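Firkel Support
Print this page | E-mail this page

Ticket 1095: Bin weights wrong at bay 55, kits passed as complete
Site: Oturley
Status: Open (reopened twice)
Raised by: stores, Oturley

08.40 - Stores
Reopening this. It was closed overnight with the note "resolved by recalibration". The scale was recalibrated, I don't dispute that. The first kit over it this morning read 372 g light and was passed as complete anyway. The second was right to the gram and got rejected. I'd like to know what was resolved.

09.15 - Firkel support
Thank you for your update. Please confirm the scale is level, the bin is the standard one and the tare was taken with the bin empty. Please also confirm nothing is resting against the bin during weighing.

09.50 - Stores
Level: yes, checked with a proper spirit level. Bin: the white plastic one we have always used. Tare: yes, empty. Nothing resting against it. These are the same four questions as last time and they have the same four answers.

One thing your checklist doesn't ask about is cardboard. We put a piece in the bottom of the bin to stop the glossy parts getting scratched. If somebody tares the bin bare and then drops the lining in, the reading will be over. It can't explain a reading that is under, so please don't close the ticket on the strength of it.

10.05 - Firkel support
Could you tell us how parts are laid out at the bay before they go in the bin? Our records show a single-level layout with the shoe parts and small parts mixed.

10.30 - Stores
Your records are wrong, then. The yellow unit has had two levels in use since we moved over from the Matheson racking. Big black pieces go on the top, and the discs, rods and small dark blocks go underneath.

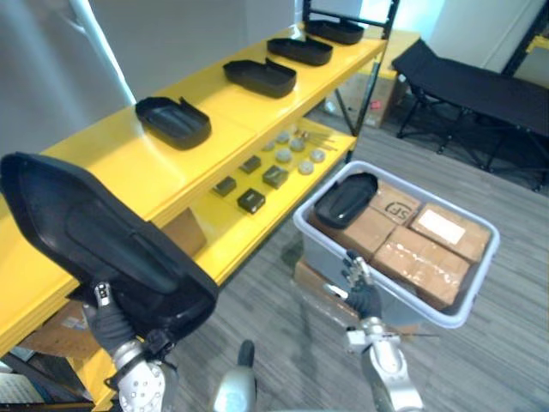
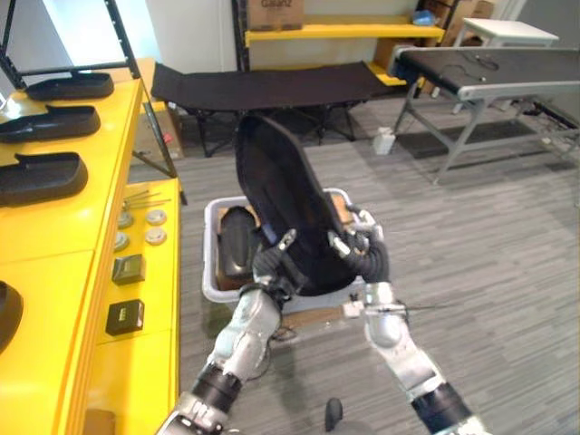 Yellow unit, both levels in use.

If the software believes everything comes off one level, that might be why it asks for the small parts in a different order from the one we pick in. Whether that has any bearing on the weight I can't say. I have my doubts.

11.20 - Firkel support
The layout has been updated to two levels and pushed to your scale. This should correct the issue. Please power cycle the unit and allow five minutes. May we close the ticket?

11.25 - Stores
No.

12.10 - Stores
Power cycled, waited ten minutes to be generous. Results:
- complete kit, checked by hand: passed
- same kit, uppers taken out: passed
- same kit, uppers back in, discs taken out: passed
- empty bin: rejected, at least

So it will now accept anything that weighs something. I went into the settings and the tolerance is at 300. It doesn't say 300 what. If it is grams, you could leave out half the small parts and get a green light. It was not at 300 last week and none of us has the password to change it.

13.40 - Firkel support
The tolerance value is supplied by the Stillard profile, which was included in the June update. We will ask Stillard to confirm the intended unit.

13.55 - Stores
The June update is the one described to us as "minor text changes". I asked at the time whether it touched the scales and was told it didn't. I have that e-mail.

Until Stillard answers we are checking every kit by hand and ignoring the light. It takes some 55 seconds a kit, which is slower than I'd like and a good deal quicker than sorting out returns.

15.30 - Firkel support
Stillard advise the value may have been entered in tenths of a gram and read as whole grams. A corrected profile is being prepared. Priority raised to medium.

15.45 - Stores
"May have been". Send the corrected profile when it exists, and put in writing which unit it uses. I will run the same four tests on it, plus one with the cardboard left out. Please leave the ticket open until I post the readings.

Print this page | E-mail this page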